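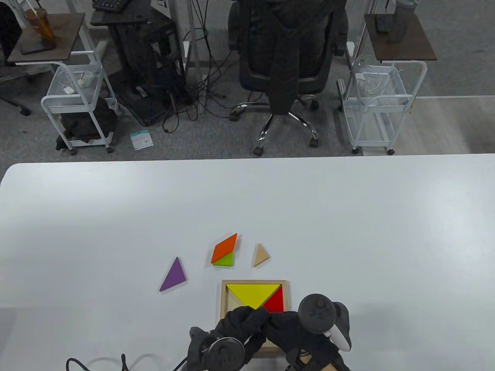 Tangram, partway into its tray

Subject: Re: Amalia quilt, bias edges, points getting lopped off
Date: 6 Dec 2022

Hi all,

Sorry for the slow answer, been buried. Machine was in for service, then Thanksgiving, then the machine again. Going to try and get through this before I have to leave so excuse the mess.

Original question, for anyone who deleted it:

> I'm piecing Amalia from the Ascombe booklet, the throw size.
> Every row of triangles comes out wavy. First block I made
> measured fine and by the time I got to the third row nothing
> lined up and my points were gone. Went back and measured and
> the blocks aren't even square anymore. I'm using a scant
> quarter inch like it says. Is this the pattern or is it me?
> Also do I really have to cut all 1057 triangles before I
> start sewing? The booklet says yes and I am losing the will.
> Thanks from a newish quilter in a cold sewing room

OK so. Not you, mostly. I made this one in October, lap size, and had the same waves. The booklet cuts the big triangles so the long side is on the bias and then that long side ends up on the outside edge of the block. Of course it stretches. You pick it up, it stretches. You look at it funny, it stretches.

What I'd do:

Starch the yardage before cutting. Heavy. I used a whole bottle of Cimach on the lap size and would do it again. Spray, let it soak in, press dry, do it again on the other side. Should feel like a paper grocery bag.

Cut the big setting triangles from squares cut twice corner to corner, so the long side lands on the straight grain. You need a bigger square for that, don't just use the size in the booklet or you'll be short. Check the math on scrap first.

Small triangles where two meet to make a square: don't cut them as triangles at all. Two squares right sides together, line drawn corner to corner, sew either side of the line, cut on the line. The bias never gets handled until there's already a seam holding it. Trim after.

And no you do not have to cut everything first. That's just how Ascombe writes all their booklets, I think it's so the shops can sell it as a precut kit. Cut for one row. Sew it. See if you still like the colors!
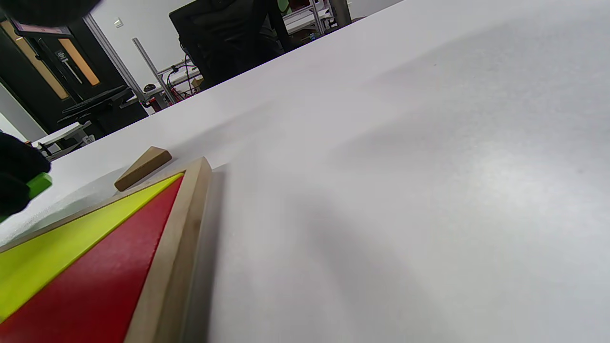 Pressing is the other thing and I think it's where most of the wave comes from. People iron. Pushing the iron back and forth along a bias seam will grow it, every time, steam makes it worse. Set the seam closed first, open it with your fingers, then put the iron down and pick it straight up. The join you're after is what you get between the yellow-green piece and the red one in that puzzle, one thin diagonal line, both edges lying flat against each other. Cloth won't be quite that polite but if it's close before you press it'll be close after. If there's a little hill anywhere along the line, unpick, don't try to steam it out. I've tried. You get a flatter hill.

About the scant quarter inch. Test it on your own machine, with the thread you're really using. Sew three strips together, press, measure the middle one. Should be exactly its finished size. Mine was off by about a thread's width, which sounds like nothing, but across a full row it was enough to lop the points. Moved the needle over one click and that was it.

Order of sewing for the bigger blocks. Booklet has you going around the outside adding triangles one at a time. Lay out the whole block first, find the longest seam, save that for last, and build the two sides of it seperately. Straight seams all the way and no set-in corners. It's in the archive too, message 883, with a diagram somebody did in plain text characters that's better than the one in the booklet.

Offset the tips! When you put a small triangle on a bigger one the little ears are supposed to stick out past the edge. If you line up the tips the seam comes out short and the block goes crooked. Probably the single thing I got wrong most.
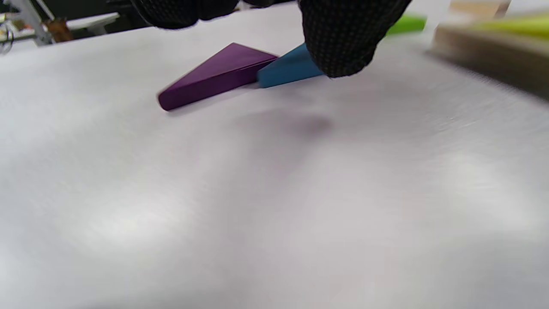 A reply I got off-list says to skip the starch completely in a damp climate, it draws silverfish if the quilt top sits folded for months, and to use freezer paper templates ironed to the back instead and peel them once the seam is in. Fair enough. I've never had a bug problem but I also wash everything as soon as it's quilted. If you're slow to finish (no judgement, I have a top from before I moved to Bainbridge) maybe go the freezer paper way. The same paper shape can be reused a few times until it quits sticking.

Can you save the rows you already have? Probably yes. Six rows in I'd say keep going, but at three you could go either way. Don't trim them square yet, you'll cut off what's left of the points. Wet them down, pat to shape on a towel with a ruler next to it, let dry flat overnight, starch, measure again. Mine came back most of the way. The rest I eased in with the fuller side down against the feed dogs.

Borders: measure thru the middle of the quilt, not along the edge, cut to that number, pin the heck out of it. Never just sew on a long strip and chop off the end. That's how you get a ruffle.

Does anyone have the corrected cutting chart for the queen size? Ascombe had one up on their old site and the link goes nowhere now. I'd take a scan.

Gotta run, will check the list again tonight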